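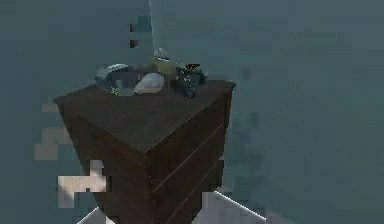

Setting up a simulated dresser-top for a home arm

Last updated: June

Search this site Go Advanced search

This page covers building the practice setup for a small tabletop arm before you let the real one near any furniture. It assumes you have already built the Layug arm, or something of a similar size, and that it homes correctly on the bench. If it doesn't, sort that out first. A simulator will not find a loose grub screw.

I did this work on the shared computer at the Drarthorpe workshop and finished it at home on an older machine. Both coped. The simulator is Parlow, and the recording and playback side is handled by Skomine. Any simulator with rigid bodies and a movable camera will do the same job, though the menu names will differ.

What you need

A computer with a graphics card from the last several years. Parlow will run without one but the camera view gets too slow to work with.

The arm's description file, with the joint limits set to what your arm really does. The figures on the drawings are optimistic. Measure.

A tape measure, kitchen scales and a notebook.

A handful of household things you don't mind the arm dropping later on.

Step 1. Measure the furniture

Pick one piece of furniture and stick to it. A dresser is a good choice for a first attempt because the top is flat and the shape is simple. Measure the width, depth and height of the top surface. My working strip is 445 mm deep, measured from the front edge to the wall. Write down the height from the floor as well, as you will want it when you place the arm.

Don't bother with handles, feet or mouldings at this stage. The arm only ever touches the top. Drawer fronts can be drawn on as seams in the texture and need no thickness.

Step 2. Build the dresser

In Parlow, make a new world and add a box with your measurements. Turn off "dynamic" so that it can't move. If you leave it on, the first hard knock from the arm will slide the whole dresser across the floor, and you may spend an evening looking for a fault in the motion planner. I did.

Give the box a wood texture. I used a dark brown one with a worn look and set the gloss to nothing. A shiny surface picks up bright patches from the lamp, and the object finder will happily try to pick those up.

Set the friction of the top to 0.6 to start with. Painted furniture wants less, bare wood a bit more. You can check it later with the tilt test in step 6.

Step 3. Add the room, or some of it

You need a floor, something behind the dresser and not much else. A plain grey-teal background is fine. Scanned rooms look better in the file picker than they do when loaded, and the low-detail ones leave stepped, blocky patches wherever the scan ran out of data. These do no harm as long as they are scenery only. Go through the scenery list and make sure "collide" is unticked on every item, including the floor pieces that don't touch the dresser.

If the arm stops dead in mid-air during a test, an unticked box has probably been missed. Turn on the collision overlay (View, then Overlays) and look for a shape where there shouldn't be one.

Step 4. Add the objects

Start with a few objects of different shapes. You want at least one rounded thing that rolls or rocks, one boxy thing with flat sides, and one with an untidy outline. My set has a grey dome, a smooth white oval, a yellow-green blocky piece, a small white piece with a jagged top and a dark green speckled one. Between them they cover most of the ways a two-finger gripper can fail.

For each object:

1. Import the mesh and check the scale. Files made in inches come in at the wrong size and it isn't always obvious by eye.

2. Set the mass. Weigh a real object of similar size if you can. The default in Parlow is 1 kg for everything, far too heavy for a small arm. My oval is set to 65 g.

3. Choose the collision shape. Use "hull" for smooth objects. Use "decomposed" for anything with a cluttered outline, or the gripper will close on empty space well outside the visible surface.

4. Drop it from 2 cm above the dresser and let it settle. If it trembles, raise the solver steps. If it sinks into the wood, the top is too thin; make the box solid.

Speckled and patterned objects need extra care. The finder works on patches of colour, so one object with yellow, light blue and green dots on it may be reported as a crowd of tiny ones. Set the minimum patch size until it comes back as a single object, then check that you haven't lost your smallest piece in the process.

Step 5. Arrange them

Place the objects towards the back of the top, close together, and leave the front clear. The clear part is where the arm will put things down. Having them clustered makes the picking harder, and one object partly hidden behind another is what you will get on any real dresser.

Put the camera high and looking down at an angle, so that the whole depth of the top is in view with a bit of the front and one side. Straight down is easier for the finder but you lose all idea of height. Too low and the front row covers the back row.

The camera view should be checked by eye at least once with the overlays off. Stray coloured specks and thin lines sometimes get left in the render by helpers or old markers. Click on each one in the world tree to find out what it belongs to, and hide it if it isn't wanted. A bright speck next to an object can pull the pick point sideways.

Step 6. Check the physics before adding the arm

Tilt test: tip the dresser box slowly and note the angle at which the boxy object starts to slide. Do the same at home with a book or a small tin on the real thing, lifting one end of a board of the same finish. If the angles differ a lot, change the friction and repeat.

Nudge test: apply a small sideways push to each object in turn. Round ones should rock or roll and come to rest. If something shoots off the top, its collision shape is overlapping a neighbour's. Move them apart by a few millimetres and let them settle again.

Save the world now, under a new name. You will want to come back to this point.

Step 7. Add the arm

Import the Layug description file and place the base so that the gripper can reach the back row without the elbow being fully straight. A straight elbow makes the planner give odd results. For my dresser the base sits off to one side, at the same height as the top.

Run the home routine, then jog each joint to both limits. Watch for the forearm passing through the dresser edge. If it does, collision between the arm and the furniture is off; it is under Pairs, and for some reason off by default.

Step 8. First picks

Start with the blocky object. Move the ones in front of it out of the way for the first few tries. Set the closing speed low and the grip force to the lowest value that holds.

Then try the oval. It will squirt out of the fingers if they close above its widest point, so lower the grasp height until they meet at or just under the middle. Rubber pads on the fingers help in the simulator if you raise their friction, but only do this if the real fingers have pads.

Leave the dome until last. Two fingers can't get much of a hold on a wide rounded shape, and you may decide to give it up and use a suction cup. I have not got a reliable pick on mine yet.

Step 9. Record runs

Once single picks work, connect Skomine and set it to shuffle the object positions between runs. Keep the shuffle small to begin with. I ran 3,000 attempts overnight and threw away the first batch because the lamp had been shuffled as well and most of the views were nearly black. Limit the lamp setting to a narrow band and look at a page of thumbnails before you leave it running.

Log the failures by object. A total figure tells you very little when one awkward shape is causing most of the misses.

Moving to the real arm

Lower the speed to a quarter. Clear the real dresser apart from one light object. Keep a hand on the stop button and put a folded towel down along the front edge. Expect the first picks to be off by a few millimetres in a constant direction, which is the camera mount. Correct it in the calibration file and leave the simulated world alone.

Common problems

Objects jitter when touching: raise the solver steps, or check for a mass of nearly zero.

Gripper closes but nothing lifts: grip friction is missing on the finger pads. It has to be set on both.

Finder reports objects on the background: narrow the search area to the dresser top.

World loads with no textures: the path to the texture folder is absolute. Change it to a relative one before copying the world to another computer.

Related pages

Building the Layug arm: base and shoulder
Building the Layug arm: wrist and gripper
Measuring joint limits with a protractor
Parlow: installing on an older computer
Skomine: file formats
Finger pads from bicycle inner tube
Booking bench space at Drarthorpe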